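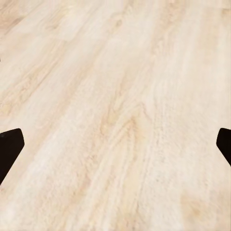 4. First pick-up in the Flutow practice room

Take your time with this part, there's no hurry at all!

1. Open the Retamal panel and set the arm speed to 100.
2. Open both grippers fully, then press Start.

Note: Speeds above 300 are best saved for later, once you feel at home with the controls.
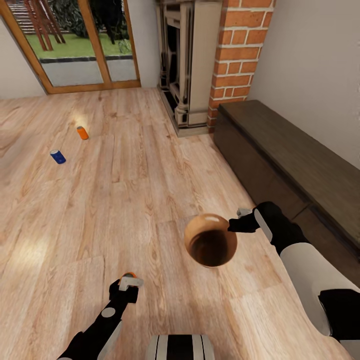
3. Now try a lift with the right arm. Close the gripper gently on the object, as with the brown bowl, and raise it just clear of the floorboards.

Caution: Keep both arms away from the hearth.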